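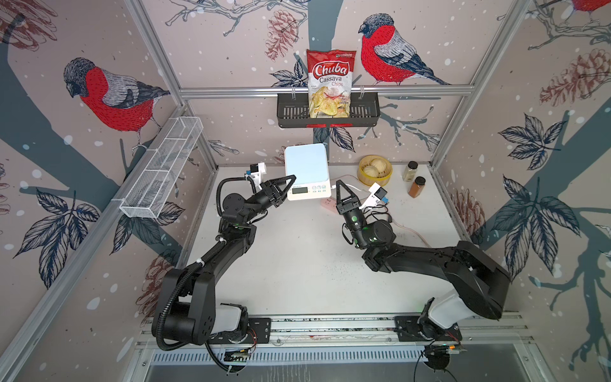
Enent Releases Version 4 of Vavura Returns Software for Small Retailers

EDSIDE, October – Enent, a supplier of stock and returns software for independent retailers, has released version 4 of Vavura, its returns handling package. The new version changes how returned goods are logged, graded and credited, and replaces the return label format used in earlier versions. It is available now to all current license holders at no added charge.

Vavura is used by shops that sell both over the counter and by mail. It records each returned item from the time a customer asks for a return until the item is put back in stock, sent to the maker, or written off. The software runs on a shop's own computer and can be linked to a till, a label printer and a scale with a USB connection.

One return, one record

In earlier versions, a return was logged against the order it came from. An order with several items produced a single record, and staff entered notes by hand if only part of the order came back. Version 4 opens a separate record for each item. The records stay tied to the original order and can be printed together on one sheet.

Each record now holds the item code, the stated reason for return, the weight on arrival, the grade given by staff, and the credit due. Fields for batch number and best-before date have been added for shops that carry food and other dated goods. Both fields can be switched off in the settings menu. When they are switched on, a record for dated goods cannot be closed until they are filled in.
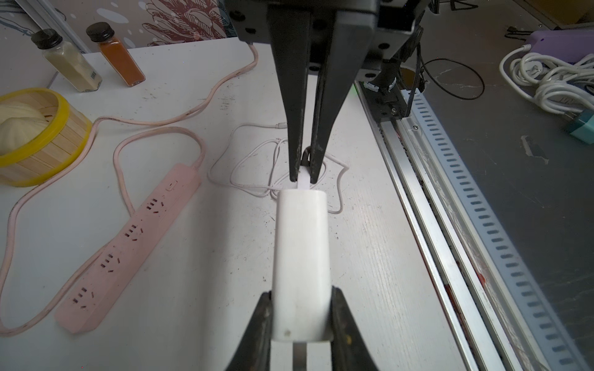

Credit is worked out from the grade. Shops can set their own credit rule for each grade, and can set different rules for goods returned in person and goods returned by mail. A rule change applies only to records opened after the change is saved. Records already open keep the rule that was in force when they were created, and the rule is printed at the foot of the customer's receipt.

Weight check on arrival

The main addition in version 4 is a weight check. When a parcel is booked in, the software compares its weight with the total listed for the items the customer said they were sending, plus the weight of the packaging type chosen on the return form. If the two do not match within the limit set by the shop, the record is held for a person to look at before any credit is issued.

The check is meant to catch missing parts, such as a charger left out of a box or a set returned with one piece absent. It does not replace opening the parcel. Shops that do not weigh parcels can leave the check off, and the rest of the software works as before.

Weights may be typed in or read from a linked scale. Item weights can be brought in from a supplier's price list if the list includes them. Where no weight is held for an item, Vavura stores the first weight entered and marks it as unconfirmed until a second reading agrees with it.

Trial in Medina

Version 4 was tested over the summer by retailers in and near Medina. The trial covered 2,911 returned items, including kitchen goods, phone accessories, packaged food and garden tools. All items were handled by the shops' regular staff under their normal return policies, and no shop was asked to change its opening hours or its terms of sale.
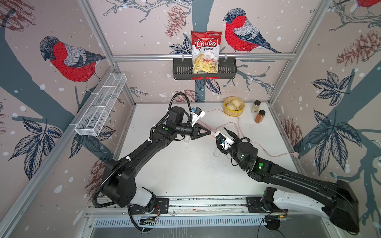 Two changes were made as a result of the trial. The first was to the return reason list. Staff reported that customers often picked the first reason shown, whatever the real cause. The list is now blank when the form opens, and the customer must choose an entry or type one. The second was to the way held records are displayed. They were first shown in a separate window, which some staff did not open during busy periods. They now appear at the top of the main list, with the reason for the hold next to the item code.

"The shops told us they were losing time on parcels that were incomplete, and on finding the paperwork for them later," said Filipa Bastos, product manager for Vavura at Enent. "Most of the work in this version went into the booking-in step. The weight check was requested by shops that already had a scale on the counter and were writing the figure down on paper."

Bastos said the grading screen had been left largely as it was. "Staff know that screen and they use it quickly. We moved the save button and made the text larger."

Label format

Return labels printed from version 4 carry a square code in place of the long bar code used before. The code holds the record number only. Customer names and addresses are no longer stored in it. Labels printed from older versions can still be read by version 4, but version 4 labels cannot be read by older versions. Shops with more than one branch should update every branch before printing new labels.

The new label fits the same stock as the old one. No change of printer is needed, although shops using hand-held readers should check that their model can read square codes. A test label can be printed from the help menu for this purpose.
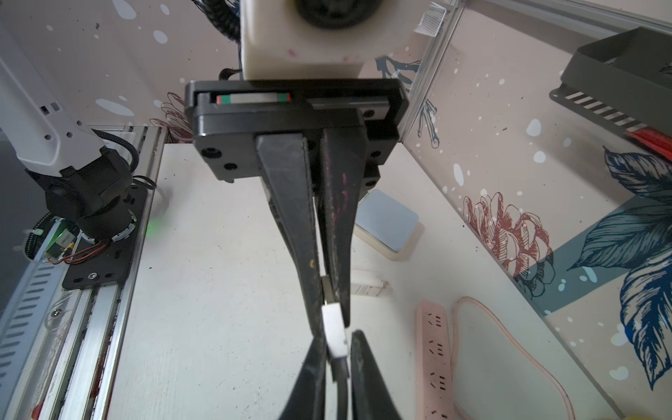
Small white object held between black gripper fingers.

Updating from earlier versions

License holders will see a notice the next time they open the software. The update copies existing records into the new form and keeps a backup of the old file in the same folder. Records for orders with several items are split during this step. Any notes typed by staff are copied to every item in the order and should be reviewed by hand.

Enent advises shops to close open till sessions before starting the update and to print a list of unpaid credits beforehand. Shops that link Vavura to bookkeeping software should ask their bookkeeping supplier to confirm that the new export file is accepted. The column order has changed, and the tax column is now the last on the right.

Phone support for the older version will continue until the end of March. After that date, it will still run but will not receive fixes.

About Enent

Enent writes stock, returns and label printing software for independent shops and small mail order sellers. The company is based in Edside. Its products are sold directly and through till suppliers.

Press contact

Filipa Bastos
Product Manager, Vavura
Enent, Edside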